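4. Gripper check in the sim (Nimo, patio map)

Do this after any change to the finger files. Takes 8 min if nothing is broken.

1. Close Oltum if its still open. Both want the same port.
2. Start Nimo, load the patio map. Wait for the grass to fill in before touching anything.
3. Arms to home. Left first, then right.
4. Open both grippers all the way. Type 54 in the width box, hit Enter, not Tab. Tab drops the value.
5. Tilt the head view down untill both finger tips show over the concrete.
6. Compare with the view below. Left one sits bigger and closer, right one only shows its upper part. White tips on both.

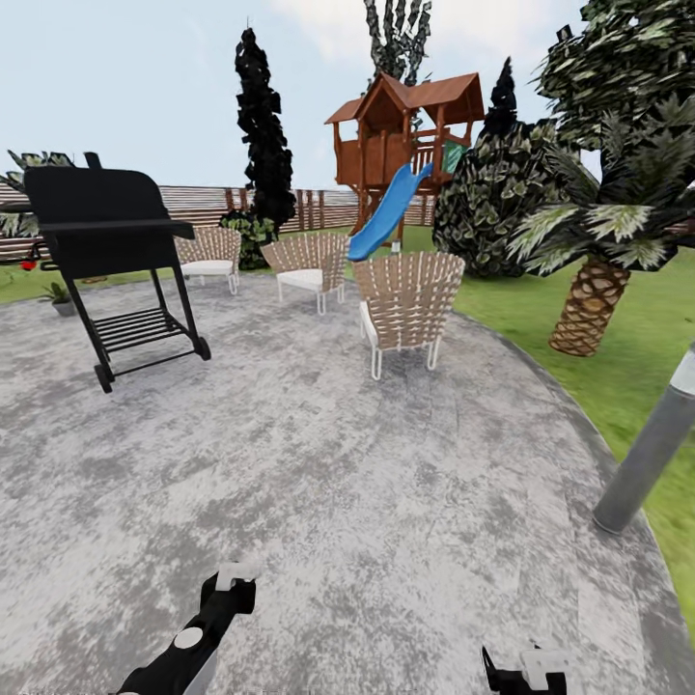 Fig. 4. Head view, patio map, both grippers open.

Note: grill, wicker chairs and treehouse are background. Don't use them to judge arm position, go by the finger tips.

7. Tips missing or wrong color = old finger file. Reload from the Uzor folder, go back to step 3.
8. Save the pose. Name it with your initials.

CAUTION: Do not send the saved pose to the real cell with the speed limit off. Set timeout to 3000 ms first and keep a hand on the stop.

Still wrong after two reloads, ask Lamduan Thammasiri or Trevor Li. Page last changed September 8, 2024, R. Fortin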